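Ticket 2729: Wrist view policy drops to near-zero picks on mixed clothing heaps
Project: Merside / cloth sorting
Component: grasp proposal, wrist stream
Status: Resolved, follow-up open
Opened by: Osian Kneath

Summary
Single-garment picking from a heap works well when the heap is all plain cloth. As soon as striped clothes go in, the proposal network puts nearly all its grasp points along the stripes and the success rate falls off a cliff. Same arm, same gripper, same lighting, same checkpoint.

Steps to reproduce
1. Load the March checkpoint.
2. Build a heap from the mixed bin, at least one striped item near the top.
3. Run the close approach and log the proposals at the last stop before the fingers shut.
4. Compare with a heap from the plain bin.

Expected: proposals on fold ridges, one garment lifted.
Got: proposals in tidy rows along the stripes, flat cloth included. The fingers close on very little, or on two garments at once.

Log

09:40
Ran 300 picks on plain heaps to get a clean baseline. Single-garment lifts on 73 per cent, which matches what we had before the move to the new bench. So the hardware is fine and I can stop glaring at the cable.

11:15
Mixed heaps: 13 per cent. Awful, but lovely and repeatable, which is the best kind of bug! Saved all the proposal maps to the Skatar share.

11:50
First guess was focus, as the cloth is very close to the lens by the final stop. Moved the last stop back a little. No change at all. Put it back.

13:30
Second guess was exposure. Locked it, tried three settings. The maps got darker and lighter and the rows stayed exactly where they were. Ruled out.

14:20
Turned the colour channels off and fed it grey only. Rows still there, so it isn't hue. It's reading any strong light-to-dark edge as a ridge. Went back through the training set and the reason is plain enough: nearly every heap in it was built from the plain bin, and in plain cloth a strong edge really is a fold. The network learned a perfectly good rule for the wrong wardrobe.

15:05
Tried the Kirkegaard trick from the towel work: take two views a small wrist tilt apart and score each proposal by how much the patch shifts between them. A raised fold moves differently from the cloth beside it. A printed line on flat cloth moves with its neighbours. No retraining needed, just a second look and a re-rank. It adds up to two seconds per pick, and I can live with that.

16:10
This is brilliant. On the mixed heaps the rows thin out straight away and the points gather on the folds. Had to throw out the first batch because the tilt was in degrees in the config and radians in the script (my fault, now fixed and commented).

16:45
Second batch is good. Lifts on mixed heaps are back close to the plain baseline, and plain heaps haven't suffered. I want a full run before I put a figure in the table.

Remaining failures
Tightly bunched stripes are still a problem. Where the cloth is properly creased the lines and the folds sit on top of each other and the shift score goes noisy. Rolled cuffs and hems can also score very high: they do stick up, so the score is right, but they make a poor hold if the rest of the garment is trapped underneath.

Follow-up
Full run with the re-rank on, mixed bin only, then the same again with the Plurnov mask switched on to see if it helps with the cuffs. I'd also like a few striped heaps added to the training set, so we can find out how much of this the network could learn for itself. Please don't retrain over the March checkpoint – I need it for the comparison.

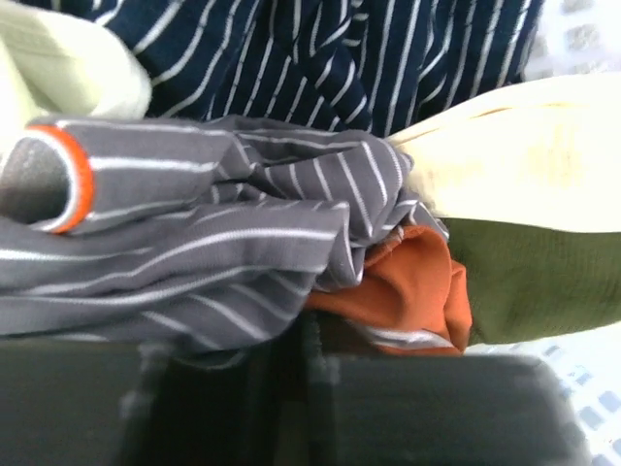 Config for the re-rank is in the Merside branch under the ticket number, tilt in degrees everywhere now. If anyone has spare bench time before I get back to it, start with the cuffs and save the maps from both views.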